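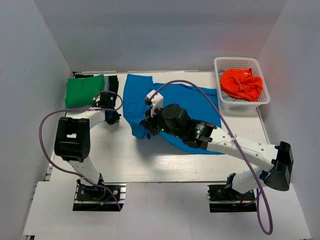 Laundry Club Is Back, and Yes, It Has Four Elbows Now (OK, Two)
Posted Sep 16, 2022 in School News, Clubs

I stopped by the robotics room after last bell on Tuesday meaning to stay for ten minutes and grab a quote. I left when they turned off the hall lights. So consider this your warning if you go see the shirt-folding team at work – bring a snack.

If you missed it in the spring newsletter, our Jatine robotics club signed up for the Dostitz Open, a student contest where each team gets two arms, one table and a basket of clothes. You have 7 minutes. Everything that comes out of the basket and ends up folded on the stack earns points, and a sleeve hanging out of the stack loses them. Last year's team picked blocks and cups and did fine, but this group wanted clothes, which their coach Hartmut Kuhlmann told them was a terrible idea. He says he still thinks so, and then he went and helped them file the entry form.

The setup is pretty simple to look at. White table, light gray walls on three sides, an arm bolted down at each front corner, purple cables tied along the arms. The stack goes in the back left and the basket goes in the back right. Antonina Karpenko, a junior and the team captain this year, told me the basket has moved three times since July and she'd like it never to move again, please.

What I didn't get until I sat there is how much of this is teaching. The students work the arms by hand with a pair of controllers, fold a shirt, save the recording, and do it again. Then the program trains on the recordings and tries it alone. They want 500 good folds saved before the contest. Bad ones get tossed, and Antonina is strict! I watched her throw out a fold that looked better than anything in my dresser.

The long-sleeved blue shirt is the one giving them fits. Short sleeves they're happy with. The long sleeve, though, likes to get trapped under the body of the shirt, and then one gripper has to hold the fabric down while the other goes hunting for the cuff. Algirdas Kivi, who wrote most of the training code over the summer, has started asking people at lunch how they fold long sleeves. (I do the arms-behind-the-back thing. He wrote that down.)

There was some grumbling over the table too. It's shiny, the overhead light bounces right off the middle of it, and Algirdas thinks the glare is confusing the camera when the shirt is a light color. Mr. Kuhlmann wants to try a matte sheet. Antonina wants to leave it alone, on account of the contest tables being just as shiny. They were still going back and forth on that when I packed up.

I got a turn with the controllers myself. It's so much harder than it looks! Your hands know what to do and the grippers just don't have the fingers for it. I got one corner over to the other corner, felt very proud, and let go too early. Tõnu Kļaviņa, a freshman in his second week with the club, then took over and folded the whole thing while talking to me about cross country.

Money stuff, quickly. The club has raised $3,814 toward the trip, counting the car wash and the gift from Oltomwood, the lumber place out on the county road. That covers the bus and the hotel. They still need spare motors and more clothes, and the clothes part is where you come in. They'll take T-shirts, long sleeves and kids' sweatshirts, solid colors, clean, no zippers or buttons for now. There's a bin outside the main office and they're hoping for 60 pieces. Bright colors are especially welcome. I'm giving up an old team shirt of my own, so be nice to it.

The team meets Tuesdays and Thursdays until 5:30, and visitors are fine as long as you stay behind the tape while the arms are on. New members can still join, no experience needed, just get a form from Mr. Kuhlmann. There's a parent demo planned before the contest, and I'll post the date when I have it.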